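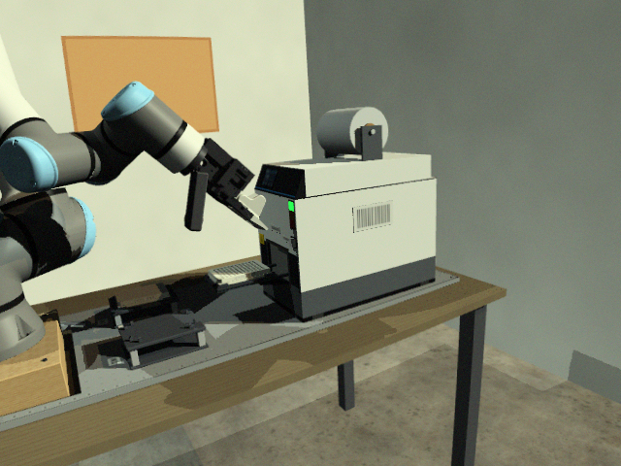 I've had the same long wooden table in my workroom for 13 years, and it has put up with a lot from me (hot mugs, glue, one very bad week with a leaky jar of walnut stain). People ask how I keep it looking decent, so these are my habits, such as they are!

**Wiping down.** Barely damp cloth, then a dry one right behind it. I used to spray cleaner straight onto the wood and got a cloudy patch that took most of December to fix. Spray the cloth.

**White rings.** Try a dab of plain mayonnaise first, no kidding. Leave it on for an hour, rub with the grain, wipe it off. If the ring is still there, go over it with a hair dryer on low and keep it moving.

**Dents.** Bare or oiled wood only: lay a wet rag over the dent and touch it with a warm iron for a few seconds, then look. Repeat until it comes up. I got this one from Manju Ahuja, who refinishes chairs over in Didadstead, and it saved me from sanding out a hammer mark the size of a quarter.

**Oiling.** Twice a year for me. Thin coat, wait 20 minutes, buff off everything that's still sitting on top. Spread the oily rags flat outside to dry, never in a heap, they can catch fire all by themselves.

**Wobbles.** Tighten the leg bolts before you start folding up cardboard! Mine needed a quarter turn and I'd been living with a matchbook under there for almost 3 years.

Next time I'll get into drawers that stick, candle wax and all.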